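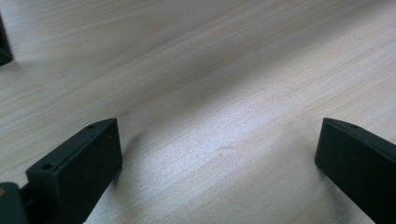
A reader in Canness wrote that she had followed three different guides to removing white rings from her dining table, that one said mayonnaise, one said toothpaste and one said a hot iron, and would I please tell her which of them was lying.

None of them is lying, quite. All three can work on the right mark in the right finish. What bothers me is how few guides ask which finish you have before they send you off to the fridge. So this page starts there, and if you only have patience for one section, make it the first.

Find out what is on the wood

Pick a spot underneath, or on the inside of a leg. You want somewhere that has the same finish as the top, which on cheaper tables the underside often hasn't, so check that it looks and feels alike.

Put one drop of water on it and leave it for ten minutes. If the drop sits up in a bead, there is a film of some kind, or plenty of wax. If it sinks and darkens the wood, you have a worn oil finish or bare timber.

Next, dab on a little methylated spirits with a cotton bud and wait a minute. Shellac goes sticky. Most modern varnishes don't react. Wipe it off straight away and keep the window open, with nothing lit nearby.

Some people add a third test, scraping with a fingernail to look for wax. If anything comes up white and soft under the nail, it's wax. If nothing comes up it may still be wax, only thin, so I don't give this one much weight.

Work out which sort of mark it is

White or cloudy marks are usually moisture caught in the finish or the wax on top of it. They are the good kind. Dark marks have generally gone through into the timber, and no paste from the kitchen cupboard is going to pull them out. I've read plenty of claims to the contrary, and the "after" photographs tend to be taken in kinder light.

Getting rid of a white mark

1. Leave it alone for a day or two. A fresh ring will sometimes go by itself, which may explain a good share of the miracle cures.

2. Try gentle warmth. Use a hairdryer on its lowest setting, held a hand's width off and kept moving. Stop when the surface feels warm to the touch. I prefer this to the iron. The iron does work, through a dry cotton cloth and with the steam off, but it's easy to overdo, and shellac marks at a lower heat than you'd expect.

3. If the ring has faded without going, rub in a little plain oil or petroleum jelly and leave it overnight. This is all the mayonnaise is doing. Jelly doesn't smell of egg in the morning.

4. Only then think about something abrasive. Toothpaste is a mild polish and will dull a glossy table while it takes the mark away, leaving you with a matt patch in place of a white one. The finest grade of wire wool with a bit of wax gives you more control. Follow the grain, press lightly and stop often.

5. Wipe everything off with a barely damp cloth, dry it, and look again the next day before deciding you need another go.

Getting rid of a dark mark

On an oiled top you can sand and oil again. Start at 120 grit, finish at 180, and do the whole top, or at least a whole board from end to end. A sanded circle shows more than the stain did. If the table is veneered, be very careful: the layer can be thinner than a postcard and there's no going back once you are through it. Look at the edge first. If the grain lines on top don't carry on down over the end, assume veneer.

On varnish, a dark mark means stripping. That's a weekend, and I'd think hard about a tablecloth.

What about the shop products?

I bought a bottle of Wiltar ring remover in November, on the strength of a label promising results in 70 seconds. It shifted a faint ring on a varnished side table. Then again, so did the hairdryer on the ring next to it, and I already owned the hairdryer. The Rasivgate shop page for it had 834 reviews when I looked, and of the ones I read hardly any said what their table was finished with. I can't tell much from that and I doubt anyone else can.

The other one I'm asked for is Lund table oil. It's a perfectly decent oil. It won't take out a ring, and the tin doesn't say it will, though several blogs do.

Before you start

Test everything on the hidden spot first, including whatever I've told you above. Lay oily rags out flat to dry outdoors, or soak them in water, before they go in the bin, as a bundle of them can heat up and catch fire.

As for the table in Canness, it turned out to be shellac under wax. She has put the iron away and is waiting a couple of days.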